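Print this page | E-mail this review to a friend

Home | Reviews | How-To | Safety | Forum | Contact

Kobori Gear Bench: a simulator add-on with a rule book attached

I've been writing up house rules for our assembly cell for longer than I'd like to admit, and most of what I've borrowed came from people who learned it by bending something expensive. So when a friend in the trade told me Kobori was selling a practice bench for two-finger grippers that ships with its own good-practice sheet, I bought a seat the same afternoon. It's a download that runs inside the Humetti simulator (you need Humetti already, the bench won't run alone). I paid 161 dollars for the single license and I've had it going most evenings for a month.

The job it gives you is gear assembly. You get a round base part, a handful of gears, and a view from just behind the fingertips. The sheet that comes with it is 78 rules long, which sounds awful, but they're short and they're sorted by when you need them: before power, before approach, during grip, during release, after a fault. I printed mine and it already has coffee on it.
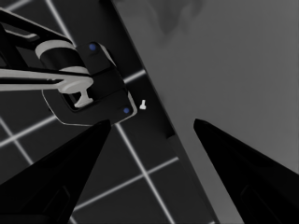

PULOTHOLM — Aug 16, 2024

OK, so let me start with the part I liked best, and that's the approach rules. Kobori wants you to stop short of the work with the fingers open and look at everything that is near them, and I mean everything, including the rest of the arm. In my first few sessions I was all eyes on the gears and drove a fingertip right up to a bracket. The sheet has a rule for exactly this: name the nearest hard thing that isn't your target before you move again. I thought it was fussy. Then I started saying it out loud at the desk ("bracket, left tip") and my faults dropped off a lot. We've now put that one on the wall at work, word for word.

The second approach rule is about speed, and I agree with it, mostly. You set a slow zone around the work and the simulator holds you to it. My gripe is that the zone is a plain box. A real cell has odd corners and I'd love to draw my own shape. The Idance bench I used before this let you do that, and it cost less, but its rules were a single page of "be careful" and I never learned a thing from it.

The grip section is the meat of the package. You choose a force limit before you close, you write it down, and you are not allowed to raise it while the part is in the fingers. If it slips, you set it down, open, back off, and start over with a new number. Anybody who has worked next to an impatient operator will know why I cheered at that! It also asks you to check that both fingers are touching before you lift, and to hold still for a moment before you carry on.
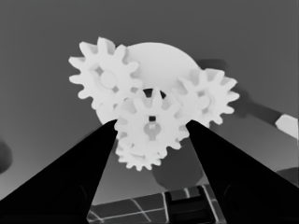 Gear in the fingers, neighbors close by.

What I'd change is how it handles crowding. Once you're working in among gears that are already down, there's hardly any room beside the part you're holding, and the rules only talk about the part in your grip. I'd add one that says you plan where the fingers will open before you bring the part in. Opening is where I knocked things — over and over, in the same spot, like a fool. I've written that rule in pen at the bottom of the grip page and I suggest you do too.

Looks are plain. Nearly everything is white or gray, and at first I had trouble telling one tooth from the next. You get used to it, but if you train new people on this, turn the contrast up on the monitor first. There is no way to color the parts that I could find, and the menus don't help you look.
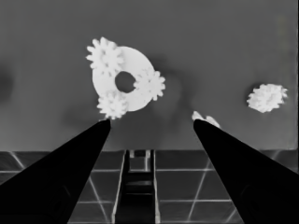 Rules for stopping get a whole section of their own, and I wish every vendor did the same. Kobori's position is that you never chase a part. You open, you back out along the way you came in, and you take stock of the whole surface before you choose what to do. I was glad of that habit on the layouts with parts spread apart. With three gears gathered at the ring and another one sitting by itself way off to the right, the temptation is to swing straight across for the far one, and the sheet makes you raise the gripper first and then travel. It feels slow. It's also how I'd want anyone to drive the real arm in our shop, where the thing you swing across might be a fixture that took us a week to line up.

The log is decent. It records each fault against the rule number, so after a session you can see which ones you keep breaking (mine is rule 4, checking that the stop button is in reach, and I have no excuse). Mine had 147 entries by the end of the month. You can save it as a text file and that's all, no charts.

A word of warning. The sheet is good practice as Kobori sees it. It doesn't replace your own risk assessment or the safety standards that apply where you work, and the intro says so plainly. Passing their end-of-course run doesn't sign anybody off on live equipment. I'd use it as week-one homework and then walk the actual cell with the person, guards, interlocks and all.

Would I buy it again? Yes, for the rules more than the bench. There's an update promised for September with a second task in it and I'm hoping for the custom slow zone. If you already own Humetti, get it. If you'd have to buy Humetti too, wait for a bundle.

Print this page | E-mail this review to a friend

Reader comments (3)

gripwell: We use the "no raising force mid-grip" rule too and the new folks hate it for a week. Does the log keep the force numbers you wrote down, or only the faults?

toolcrib_north: Bought it on the strength of this. Agree on the contrast, I had to squint. The box zone doesn't bother me though.

m_and_sons: Do you have to print the sheet or can it stay up on screen during a run? Our training room has one small monitor.

Previous review | Next review | Back to top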